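Flat-Blade Tools: Choosing, Dressing and Storing Them

Workshop Notes, Hand Tools
Compiled by Iveta Šimko

Most damage to slotted screws comes from a blade that does not fit the slot. The same is true of scrapers, putty knives and thin spatulas: the working end must match the job in width and thickness, and the edge must be flat. These notes cover selection, grip, regrinding and storage for a small home bench.

Fit in the slot

Hold the screw in a vise with soft jaws and lower the blade into the slot by hand. The blade should reach the bottom of the slot and should not rock. A blade that stops short is too thick. A blade that turns a few degrees before it bears on the walls is too thin, and it will climb out under load and raise a burr on the head.

Width matters less than thickness, but a blade wider than the head will mark the surface around a countersunk screw. A blade much narrower than the head puts all the load near the center and twists at the corners. Aim for a blade just under the full width of the slot.

Old furniture screws were often cut with narrow slots. Modern drivers seldom fit them without grinding. Keep one or two cheap drivers for this purpose and mark the handles with paint so they do not go back in the general rack.

Holding and starting

Keep the shaft in line with the screw. A tilt too small to notice at the handle is enough to lift one corner of the blade. On a first turn, use one hand for pressure and the other to guide the shaft just above the tip. Turn slowly until the thread has taken.

For stuck screws, clear the slot first. Paint and filler can be picked out with a scriber or the corner of an old hacksaw blade. Set the driver in the slot and give the handle one sharp tap with a mallet, provided the handle is a type made to be struck. Apply penetrating oil and leave it overnight. Oil will stain bare wood, so mask the area or use a fine brush.

If the screw still does not move, try tightening it very slightly before backing it out. Heat from a soldering iron held on the head for a minute will sometimes free a screw set in old varnish. Do not combine heat with fresh oil.

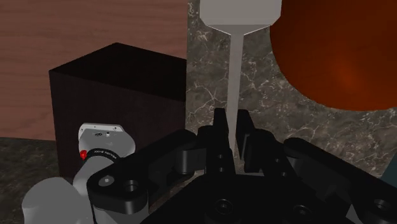

Long, thin shaft below a wider handle block. Shown as a rendering.

Regrinding a worn tip

A rounded tip can be restored several times before the blade becomes too short. Use a flat file if the steel is soft enough to cut. Otherwise use a bench grinder with the tool rest set close to the wheel, and dip the tip in water after each pass. If the steel turns blue, the temper is gone and the colored section has to be ground away.

Work in this order:

1. Square the end. Hold the blade at a right angle to the wheel and remove metal until the edge is straight.
2. Thin the faces. Take equal amounts from both sides. Check against the screw after every few strokes.
3. Keep the last part of both faces parallel. A wedge-shaped tip bears only on the top of the slot and will slip out.
4. Remove the burr on a 300 grit stone. Two or three light strokes per face will do.

Do not polish the faces. A slightly rough surface holds better in the slot. Wear eye protection at the grinder and take off gloves before switching it on.

Spatulas and putty knives

Flexible blades need different care. Filler left on the blade overnight is harder to remove than filler wiped off at once, and scraping it away nicks the edge. Wipe with a damp rag, dry, and put on a thin film of paste wax. Nicks can be dressed on a stone laid flat on the bench, starting at 300 grit. Round the two corners very slightly if the knife is used on plaster.

Kitchen spatulas should not be borrowed for filler, solvent or glue, and should not go back to the kitchen if they have been.

Storage

Tools thrown together in a drawer lose their edges against each other. A drilled rail keeps the shafts apart and shows the sizes at a glance. Cut a softwood strip 690 mm long, drill through at 40 mm centers, and size each hole to clear the shaft but not the handle. Fix the rail to the wall studs, clear of the grinder. Allow wider spacing at one end for large handles.

In a damp garage, wipe the shafts with light machine oil in the fall and again in May.

Reader's note

Leena Kallio writes that a strip of leather glued behind the rail stops the tips from scratching a painted wall. Glue it smooth side out and leave it clamped until the next day.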